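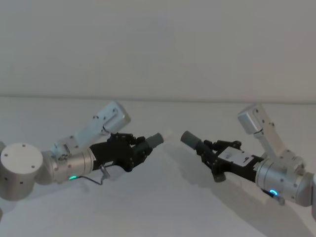
The two arms at the club's bench. Their wrist lights show green on one side and blue on the other.

The robotics club at Fiswood Technical College has 2 arms, one table and a competition entry due in May. The task for the Vorkeo student challenge is simple to state: get two arms to work together on one part.

"People think the hard bit is picking something up," said the student who leads the four-person team. "For us it's getting the tips to line up. If one side is off by the width of a coin, the other side has to fix it."

The team calls its project Drelura. Its control code started as a class assignment of 300 lines and has grown to 555. Most of the new lines deal with timing.
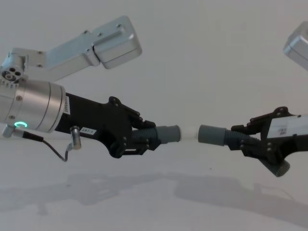 Both grippers on the gray hose-like piece, with a short white section between the caps.

The student who writes the motion code said the arms used to run one after the other — left, then right. Now they share a clock.

"We logged 1,000 runs last semester and read every one," she said. "It was boring. I'd do it again, but I'd want better chairs."

She keeps the speed low during practice and raises it only when a second member is at the stop button. 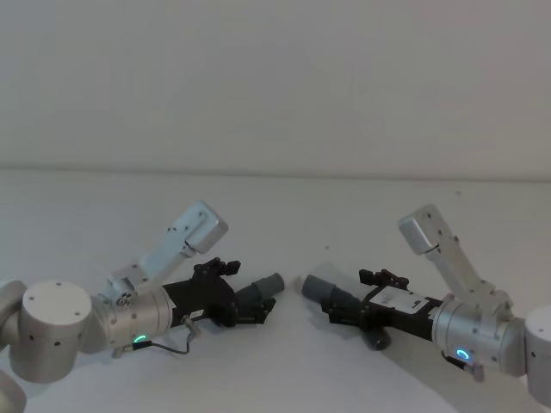
The club meets at 4 p.m. in the lab on Karakaya Street. Practice starts with the arms facing each other over the bare table, and the team checks the height of both tips before anything else.

Their adviser, who teaches the controls class, mostly stays out of it. "I sign for parts," he said. "They ask me about math, and sometimes I know the answer."

The team still has to write its report, and the captain said they have started on the first section.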